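The Last Honest Score in Sports

Winter league table tennis at Skukotport has no cameras, no cheerleaders and a scoreboard made from a desk calendar. It may be the most serious competition I have ever covered.

02/11/2025

The first thing you learn at Skukotport is where not to stand. The hall holds seven tables in a space designed for five, and the back court of table three is also the hallway to the restrooms. A visiting player going deep for a lob last month met a man coming the other way with a paper towel. The point was replayed. The man was asked to be more considerate.

I came for one evening in January, planning to write something short and affectionate about a dying pastime. I have now been nine times, I own my own paddle, and I have opinions about rubber that my family has asked me to keep out of the car.

The league runs 14 teams over 16 weeks, three players to a team, every match best of five games. Promotion goes to the top two. Relegation goes to the bottom two, who are moved to the Division Two night, when the heating is turned down. Players talk about that thermostat the way soccer fans talk about the drop.

The favorites, and why they are hated

Every league needs a villain, and this one has Juliron. They are a works team, sponsored by a gutter company, and they have matching jackets. I cannot overstate how much the jackets bother people. Juliron have lost once since the fall and they took it well, shaking hands and complimenting the lighting, and this was seen as the worst thing they had done yet.

Their style is easy to describe and miserable to play. They block. You hit the ball hard, it comes back. You hit it harder, it comes back sooner. Somewhere in the fourth game you try something you saw online, and then it is their serve.

Chasing them are Öztürkmen, named after the bakery where the team was formed during an argument about a parking space. Öztürkmen attack everything, including balls that were going out. They are wonderful to watch and have a points difference that looks like a typing error. Their captain told me the plan for the second half of the season was "same again, but in."

Then there is Olo, who are three retired schoolteachers with long-pimpled rubber on one side of the paddle and no pity on either. Long pimples send your own spin back at you upside down. Young players with expensive forehands arrive at the Olo table whistling, and leave it looking at their hands. Olo are currently third. They drink tea between games and mark each other's footwork out of ten.

A night at table five

The match everyone had circled was Öztürkmen against Juliron. It began forty minutes late, as is traditional, and the first four matches were split evenly. The fifth went to a deciding game, then to deuce, and stayed there long enough for the woman running the raffle to sit down.

At 15 all the Öztürkmen player hit a backhand down the line that clipped the edge and dropped dead. An edge ball is legal. It is also impossible to return and slightly embarrassing to win, so custom calls for a raised finger of apology. He raised it. He then won the next point with a serve into the net cord, raised the finger again, and looked like a man bidding at an auction. Final score, 17–15. Juliron said it was a terrific match. You could hear teeth grinding on tables one through seven.

What you need if you want to start

People kept asking me this after my first column, so I asked around the hall. The advice was firm and mostly contradictory, but a few points came up again and again.

A paddle that costs less than your shoes. Nearly everyone bought a fast one first and spent a year apologizing to the next table.

Shoes that grip. Running shoes are fine for running.

A flat surface at home. Serving practice doesn't need a net, or even a full table. Bounce, catch, repeat until somebody in the next room says your name in a certain tone.
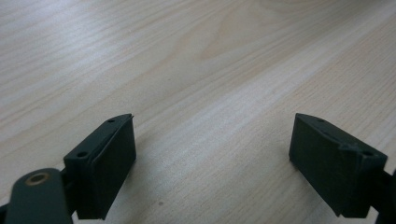 Patience. The regulars reckon on 100 serves a night for a whole winter before one of them does what you meant. Mine currently does what the ball meant.

The season has five weeks left. Juliron lead by a single point, Olo have a game in hand, and Öztürkmen still have to play both of them. I have been put down as a reserve for a team at the bottom of the table, whose regular third player has a bad knee and, I am told, is recovering quickly. I have bought a warmer sweater, in case of Division Two.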